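Sock sorting

Sock sorting is the household task of grouping clean socks after laundering, either into pairs or into sets by color, owner or type. It is usually the last step of doing laundry, after larger items have been folded. The task can be done on a bed, a table or the top of a dryer, and it often involves one or more small baskets.

Methods

The two common approaches are pairing first and grouping first. In pairing first, a sock is taken from the pile and its match is looked for right away. This works well for small loads. In a large load most of the time goes to searching, as every sock left in the pile has to be looked over again.

In grouping first, socks are divided by an easy feature such as color or pattern, and pairs are made later within each group. White socks commonly form one group and striped or patterned socks another. A home economics pamphlet by Olga Campos, printed in Kutdale, called this the "basket method" and recommended it for any load of more than 20 socks. Campos advised placing the baskets in a row at the back of the work surface, with the unsorted pile in front.

Containers

Open plastic baskets are widely used. Perforated sides keep the basket light and let air through, so that a sock that is still slightly damp can finish drying. Baskets of different colors help to tell groups apart – a pink one for patterned socks and a white one for plain socks, for instance – and no labels are needed. Shoe boxes, drawer dividers and mesh bags serve the same purpose.

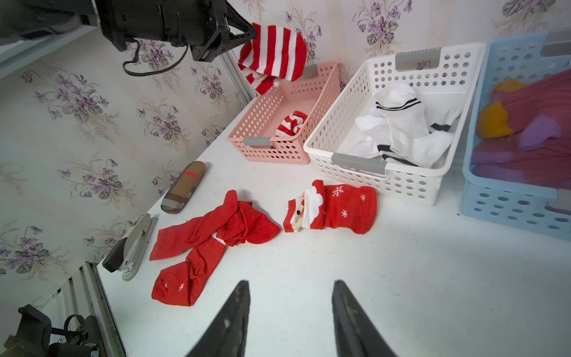
Perforated plastic baskets with striped and white socks.

Pairing and storage

Matched socks may be folded together at the cuff, rolled into a ball, or laid flat one on top of the other. Balling keeps a pair together but stretches the elastic of the outer sock over time. Flat folding takes more drawer space and is often preferred for wool or dress socks. Socks with pom-poms or other trim are generally laid flat so the trim is not crushed.

Unmatched socks

Socks without a match are normally set aside until the next wash. In Bondovham, a yearly swap held each June accepts single socks of any size, and 140 were brought in at its first meeting. Single socks are also reused as dust cloths or as covers for small items in storage.

See also: Laundry basket; Hosiery; Clothes folding

Contact | © Figueroa Household Reference | Back to top
907 views · 20 shares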